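Flat-pack furniture

Flat-pack furniture, also called ready-to-assemble or knock-down furniture, is furniture sold as a set of separate parts that the buyer puts together at home. The parts are packed flat in one or more cartons along with the hardware and a printed instruction sheet. Bookcases, wardrobes, desks, bed frames and kitchen cabinets are the types most often sold this way.

Materials

Most flat-pack pieces are made from particleboard or medium-density fiberboard covered with a thin decorative surface. The surface may be printed paper, melamine, foil or real wood veneer. Dark browns, white and pale oak patterns are common finishes. Solid wood, usually pine, is used in some bed frames and shelving.

The cut edges of a board show the raw core, so they are covered with edge banding, a narrow strip glued on at the factory. Banding is normally applied to the edges that will be seen once the piece is finished. Edges that end up against a wall or inside a joint are sometimes left bare. Back panels are thinner than the rest and are often made of hardboard, folded once so that they fit in the carton.

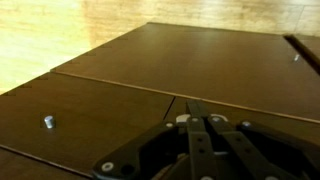 Dark brown laminated boards laid out on a wooden floor, with a small metal pin standing in one of them.

Hardware

The cam lock is the most widely used fitting. A metal bolt is screwed into the face of one board, and its head enters a hole drilled in the edge of the other. A round cam set into the second board is then turned with a screwdriver, which pulls the two boards together. The joint can be opened again by turning the cam back.

Dowels are fitted alongside cam locks to keep the boards in line. They are usually fluted wooden pegs. Confirmat screws, which have a thick shank and a coarse thread, are used where a stronger joint is needed and a visible screw head is acceptable. Shelf pins, hinge plates, drawer runners and wall brackets complete the usual hardware bag. The Grostura wardrobe, a two-door model with a fixed top shelf, comes with 276 pieces of hardware in 13 numbered bags.

Assembly

Makers generally advise sorting the boards on the floor before starting. Each board is matched to its letter or number on the instruction sheet, and left and right sides are told apart by their hole patterns. A rug, blanket or the opened carton can be placed underneath to protect both the boards and the floor.

Cabinets and bookcases are commonly built lying down. The bolts and dowels go in first, then the top, bottom and fixed shelves are joined to one side, and the second side is lowered onto them. The back panel is nailed or slid into a groove while the carcass is still down. It holds the piece square, and a cabinet put up without it will lean. Some tall units are too long to be tilted upright under a low ceiling and have to be built standing.

Common errors include a board turned so that its banded edge faces the back, a long screw driven through a thin panel, and cams tightened before all the dowels are seated. Particleboard holds a screw poorly once the hole has been stripped. Repairs are made with wood glue and a sliver of dowel, or with a larger screw.

Built-in and freestanding pieces

Most flat-pack furniture is freestanding and can be moved after assembly. Built-in cabinets are fixed to the walls of a room and are usually fitted by an installer, although many are made from the same kinds of factory-cut board. They often combine closed cabinets with open shelving for books and other household items. The Proltport and Choo ranges include filler strips that allow freestanding units to be fixed in a row and finished to look built in. 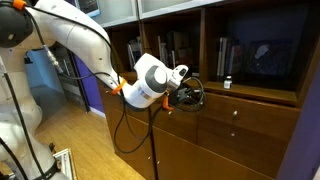
A brown built-in cabinet with open shelving compartments and a row of upright books.

Stability

Tall units can tip forward when drawers are opened or a child climbs on the shelves. A strap or bracket for fixing the unit to the wall is supplied with most pieces of this kind. Heavy items are best kept on the lower shelves.

Further reading

Harb, Raed. Board and Bolt: The Knock-Down Cabinet at Home. Gengate. 200 pages.

See also: Cam lock; Edge banding; Particleboard; Bookcase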